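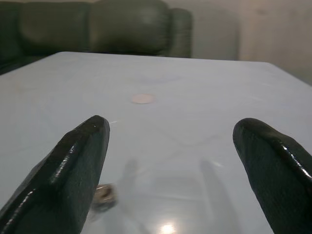
Fig. 4 – Small round parts set out on the worktop

4.1 Laying out the small parts

1. Wipe the worktop and let it dry. Faint smudges on a pale surface do no harm.
2. Open parts bag 11 and lay the contents flat, with space between the items.
3. Keep the flat disc apart from any metal part.
4. Check each item against the list on page 29 before going on to 4.2.

Note: Discs vary slightly in shade. The colour has no bearing on fit.

CAUTION: Small parts – choking hazard. Keep away from young children.

Missing parts are replaced free of charge for up to 60 days. Contact Clisby Spares and quote the bag number.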